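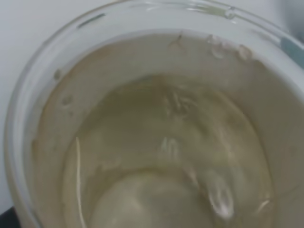 Research > Working papers > Public walls > Section 3

July
By Sadia Mughal and Obsa Zeleke

3. What happens to a wall after the painters leave

I should say at the start that I (Sadia) did most of the walking for this section, and Obsa did most of the arguing with me afterwards, so the "I" is mine and the better ideas are often his. We wanted to know how long a painted wall in Brondgate lasts before somebody paints over it, and whether the people who live next to it notice or care. The earlier work on the district stops at the moment a piece is finished. I found that odd, as most of a mural's life comes after that!

3.1 The walls

We worked from the photo survey that Mebrat Woldegiorgis kept while she lived on Kistau Row. She photographed 2,618 pieces, from tiny tags on drainpipes right up to the big gable ends by the canal, and she went back to as many as she could a year later. By then 1,844 were still there in some form. I say "some form" deliberately. A piece with a new tag across one corner counts as still there, and so does one that has lost its bottom half to a coat of council grey. Obsa would have been stricter, and we went back and forth on it for weeks (see Figure 3, where both versions of the line are drawn).

Figure 3. Share of pieces surviving at each visit, Brondgate. Solid line: any part visible. Dashed line: whole piece visible and unmarked.

The solid line falls slowly and the dashed one drops like a stone in the first few months. What surprised me was where the drop happens. I'd expected the railway side to be worst, with all that traffic of new writers coming through, but the shop shutters on Wutine Street lose their pieces far faster. Shutters get replaced, shops change hands, and a new owner quite reasonably wants his own name up there.

3.2 Talking to the neighbours

I knocked on doors along three streets (two of them twice, after a very wet first go) and asked people what used to be on the wall opposite. Hardly anyone could tell me who had painted it. Plenty could tell me the colours, though, and what was going on in their own lives when it appeared. One woman dated a heron mural by the birth of her grandson. Another man was sure the heron had been a crane, and he got quite cross about it.

Vaughan Wihongi, who painted the heron, was happy to talk about this. He works fast, five nights at most for a gable, and he told me he never goes back to look. "If it's gone I'd sooner hear it from someone else," he said. Ashraful Haque, from the same crew, goes back all the time and keeps a list.

3.3 Painting over as a kind of reply

Obsa's reading is that we shouldn't treat overpainting as loss at all. On the Weldu underpass, the same stretch has been repainted so often that the edges of the older layers stand proud of the concrete, and you can feel them with your thumb. Writers there leave a bit of the last piece showing on purpose, often just an outline. I'm mostly persuaded, with one reservation: it works for the underpass, where everyone knows everyone, and much less well for Wutine Street, where a shutter goes in a skip and takes the conversation with it. We come back to the shutters in Section 4.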